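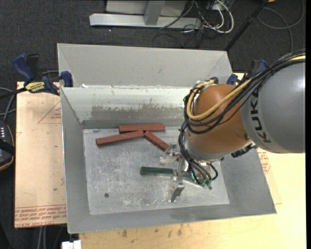 ### 3.2 Cell setup and upkeep

The Prondberg cell was built to test the Tasten grasp planner on parts in a bin, and most of our time in it went to everything except grasping. The arm is a KUKA with a two-finger pneumatic gripper. The bin is sheet metal, with sloping walls that return strayed parts to the floor and, now and then, send them straight under the wrist.

**Figure 1.** The gripper at a green bar, with three red bars nearer the rear wall. A bar clamp holds the upper left corner of the bin.

The clamps were meant to be temporary. During the December trials the bin crept across the table each time a finger touched the floor, and the planner, trusting its calibration, went on picking from where the bin used to be. We clamped it and ordered proper brackets from Gretari. The clamps have outlived the order.

Cables gave us more trouble than software. The bundle runs outside the arm with enough slack for a full wrist turn, and slack finds things to catch on. We now check the loop at the wrist joint every 800 picks and reseat the air hoses at the same stop. A leaking fitting looks exactly like a bad grasp in the logs, a fact we learned after retraining the Chuang model on over a week of them.

Fingertips are swapped in pairs. Replacing only the worn one shifts the closing point, and the arm must then be taught its tool center again, a job that takes longer than fitting the second tip.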